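Breakfast trays get a robot hand at Drellard plant canteen

DRELLARD – The early shift at the Holtex plant still gets its breakfast at 5:30, but one of the hands working on the trays now belongs to a machine.

Holtex, which makes upholstery fabric and employs 249 people at its Drellard site, began a trial in September in the staff canteen. A robot arm set up by automation firm Hellström is learning the small jobs that pile up before dawn: moving cups and plates, lining up trays, and putting things back where the next person expects to find them.

It is a pleasure to watch, partly because the jobs are so ordinary. The arm's work table is set with the same kind of things you'd find in any kitchen, and a smooth white tray or a round cup is a real challenge for two narrow fingers.
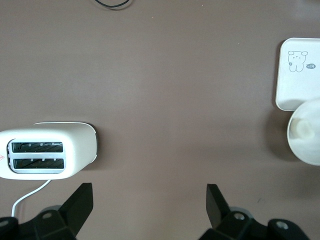

Toaster, tray and cup at the robot's work table in the Holtex canteen.

For the canteen crew, the biggest change so far is the start of the day. Under the old schedule, everyone came in at the same early hour to get the trays ready. During the trial, one crew member starts with the robot and the others arrive 50 minutes later, in time to cook and open the counter. Pay for the shift stays the same, and the company says no canteen jobs will be cut during the trial or as a result of it.

The work itself is shifting too. Crew members have been trained to set up the table, start a task and stop the arm when it gets into trouble. They also decide what it should try next, and they've been generous with ideas – the list taped up by the pantry door has 12 tasks on it, and wiping down plates got the most votes by a mile.

Hellström's technicians say the kitchen staff have turned out to be excellent teachers. People who have set out breakfast for years know exactly how close a cup can sit to a tray before it gets in the way, and which edge of a tray is easiest to grab. That kind of knowledge was never in any manual, and now it is being written down and used every morning.

There have been slow days. The arm takes its time, and an experienced worker can still set up a row of trays well before it gets through its share. Some of the crew were wary at first, and a few still would like to see the schedule in writing past the end of the trial. Holtex says it will meet with them before making any decision.
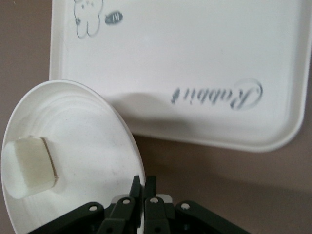 One canteen worker said she had expected to spend her mornings babysitting a gadget, and was surprised to find she had more time to talk with people at the counter. She would still like the robot to get faster before anyone thinks of giving it the lunch rush.

The trial runs for 10 weeks. If the crew and the company both want to keep going, a second arm could be set up at the Holtex warehouse in Cinenley, where the canteen is smaller and one person often works the early shift alone.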